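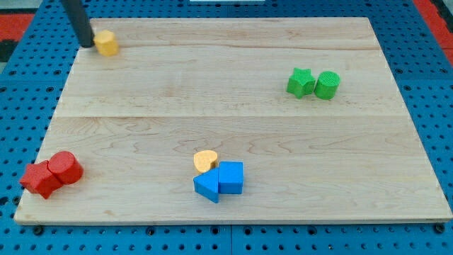
Mirby Bench Arm Builder's Guide, rev. 3, page 30

5.3 Sorting by color: first run

Do this section after the wrist is calibrated. If you skipped calibration, the arm will let you know.

1. Set the maple board flat on the pegboard. Leave bolt holes showing along the front edge, where you'll want them for the clamps in 5.4.

2. Put out the blocks. Mixed shapes are fine -- stars, cylinders, a cube, the octagon. The sorter reads color and has no opinion about shape.

3. Start Rallis and load the file "corners". Set travel speed to 5. The slider goes up to 1,000, a figure Mogens Østergaard picked in January and has declined to discuss.

4. Jog the finger down beside a yellow block until the rounded tip meets the wood. Press Teach.

5. Repeat for red, green and blue. Keep the groups well apart, with bare board between them.

6. Press Run and take your hand away, in whichever order keeps your hand.

NOTE: The heart is a pale yellow-orange. Rallis may file it with yellow, or may leave it next to the blue cube and report success. Raise the saturation threshold one notch and teach yellow again.

CAUTION: Don't lean on the board during a run. It shifts, and every taught position shifts with it.

If the finger stalls against a block, press Stop and wait about 30 seconds before homing. The Ragnarsson driver sulks if rushed. Spare fuses are in the Trastville drawer, under the sandpaper.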